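Facilities Handbook > Furniture and Finishes > Wooden Tabletops

Routine Care of Light-Colored Wooden Tabletops

These instructions apply to the wooden tables in the reading rooms and workrooms of the Curnthorpe Center. They are intended for staff who open and close the rooms and for departments that have a table on long-term loan. Upholstered furniture and metal shelving are covered on separate pages.

Before you start

Clear the table completely, including power strips and desk pads. You will need two soft cotton cloths, a bowl of lukewarm water, and mild dish soap. Do not use scouring pads, bleach, furniture polish, or all-purpose spray.

Cleaning

1. Wipe away dust and crumbs with a dry cloth, working in the direction of the grain.
2. Add a few drops of soap to the water. Wet the cloth and wring it out until it no longer drips.
3. Wipe the top from one end to the other in long, overlapping strokes. Where the grain bends, continue in a straight line.
4. Wipe again with clean water to remove the soap.
5. Dry the surface at once with the second cloth, and leave the table clear for almost 7 minutes before replacing any items.

Checking for marks

Pale wood shows fine marks poorly under overhead light. Look across the top from a low angle and note anything that does not follow the grain. A thin line may be either pencil or a scratch, and the two are treated differently. Rub the line lightly with a clean white eraser. If it lifts, brush off the crumbs and wipe the spot with a damp cloth. If it remains, stop and treat it as a scratch.

Do not sand, fill, or wax a scratch. Record the table number, the position of the mark, and its length on Form 308, and send the form to Ruth Ospina in Furniture Services. Tables supplied by Olszewski have a different finish from those supplied by Kolla, so please copy the supplier's name from the label under the top.

Spills

Blot liquids immediately; wiping spreads them along the grain. For ink, blot only and call Furniture Services before applying water.

Contact: Furniture Services, Curnthorpe Center, Room 7 | © Curnthorpe Center | Back to top
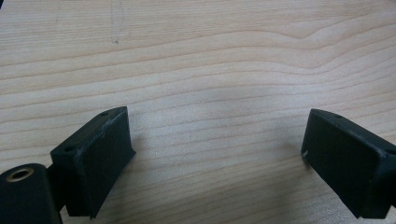
Photo: Curnthorpe Center, Furniture Services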